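3.2 Household paper consumption and storage location

The second part of the survey dealt with disposable paper goods used in the kitchen. Respondents in the Melus and Flomitz housing areas kept a purchase diary for 30 days and answered a short questionnaire on where each product was stored, who replaced it, and what it was used for. Of the 116 households that returned the first questionnaire, 42 did not return a complete diary and were left out of the analysis of quantities. Their answers on storage were kept, as these did not depend on the diary.

Storage was coded by the household itself from a printed list: on the counter, on a wall or cabinet holder, inside a closed cabinet, or outside the kitchen. Households that stored rolls in more than one location were asked to name the one from which they most recently took a sheet. Spare rolls in unopened packages were recorded separately and are discussed in Section 3.4. The counter category covers any roll standing or lying on a work surface, with or without a stand (Figure 4), and includes counters of stone, tile, laminate and wood. 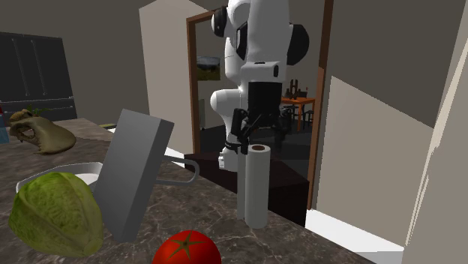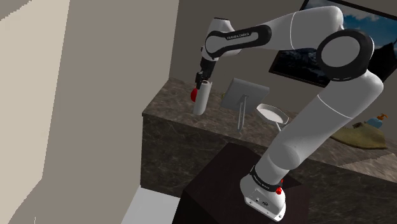
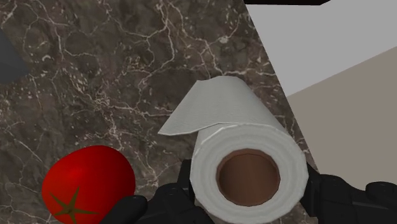

Figure 4. Computer-rendered views.

Counter storage was the most common answer in both areas. It was more frequent in Melus, where most of the apartments were built with a single run of cabinets and have little free wall space near the sink. In Flomitz, wall holders had been installed by the landlord in part of the building stock, and tenants in those apartments generally continued to use them. A further 19 households stored the roll in a closed cabinet. These households more often reported owning cloth towels for routine drying, although the group is too small for the difference to be tested with any confidence.

The relation between storage and consumption was weaker than expected. Earlier work by the Sabatier panel had suggested that a roll within reach of the sink is used more quickly than one kept behind a door. Our diaries show a difference in the same direction, but it becomes small once household size is taken into account. Households with children under six used more paper in every storage category, and they were also more likely to keep the roll on the counter. The two effects cannot be fully separated with the present sample.

Stated uses were similar across categories. Wiping up spills was named most often, followed by drying hands and covering food. Cleaning windows was named mainly by older respondents. Several households in Flomitz wrote in the margin that they tore sheets in half, a practice the diary form had no field for. The revised form used in the Dralano follow-up, which began in February, includes one.

Two limits of the diary method should be noted. Purchases made in bulk before the recording period do not appear in it, so households with large reserves may be classed as low users. The form also asked for the number of rolls bought without asking for sheet count or sheet size, and these vary between products.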